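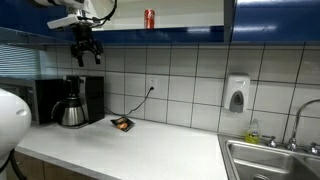
Haltton 40 multi-shot launcher

Maker: Pinico
Sold through: Samarakoon (agent), Plosano (training and spares)
Type: shoulder-fired launcher, 40 mm, five-round cylinder
Sold as: "less-lethal crowd management solution"
Our file number: 743
Entry last changed: Tue 28 November

What the maker says

According to the Pinico brochure, the Haltton 40 "gives officers time, distance and options". It fires foam-tipped rounds, smoke and irritant from the same barrel, and comes in black or sand. The brochure runs to 54 pages. The word "injury" appears on one of them, in a table heading, and the column under it gives figures for the risk of injury to the person holding the launcher.

There is a good deal on comfort. The stock adjusts, the sling is padded and the foregrip can be swapped for left-handed users. Buyers are told the launcher was "proven in demanding environments". We asked which ones. Pinico's sales office told Nusrat Nanayakkara that customer details were confidential, and then sent her the brochure again.

What we would like to know

Range. The stated minimum safe distance changes between the brochure and the website, and the training sheet from Plosano leaves it blank. A foam round that is tolerable at one distance can blind someone at another, so we don't think this is a small slip.

Accuracy. The test results quoted were produced by Pinico, on Pinico's own range, using a launcher clamped to a bench. People in crowds move about, and so do the police officers facing them.

Ammunition. The Haltton 40 will take other makers' rounds of the same size. The brochure calls this flexibility. It also means that whatever promises are made about the foam round stop counting once the buyer shops elsewhere, and the small print says so.

"Less-lethal". Pinico used "non-lethal" in its earlier leaflets and dropped it without comment. We have asked what prompted the change and have had no reply.

Who is selling it

Samarakoon describes itself as a "solutions partner". Its stand at the November trade day had the launcher laid out beside shields, helmets and a bowl of mints. Flynn Tipoki, who went along for us, asked whether Samarakoon checks what happens to launchers after delivery. He was told that every buyer signs an end-use form. Asked whether anyone reads the form afterwards, the salesman said it was kept on file.

Plosano sells a training course with the launcher. As far as we can tell the course is optional, and a buyer who skips it still gets the certificate holder, in leather-look plastic, as part of the starter kit.

Price

Not published. Dineo Shezi rang as a member of the public and was told prices are for "qualified customers only". Discounts are offered on larger orders, so somebody is buying in bulk.

Licences

A launcher like this needs an export licence before it leaves the country. Licence records tend to group items under broad headings, and we can't match any single entry to the Haltton 40 with confidence. Thilini Munshi is working through the older ones. Until she has finished, please don't quote this page as proof of sale to any particular country.

Related entries

Haltton shoulder sling and pouch set
Pinico irritant rounds
Plosano instructor course

Corrections

If you work for one of these companies and think we have something wrong, write to Anwara Saha, quoting the file number. Send the document that shows it. A press statement on its own won't be enough to change the entry.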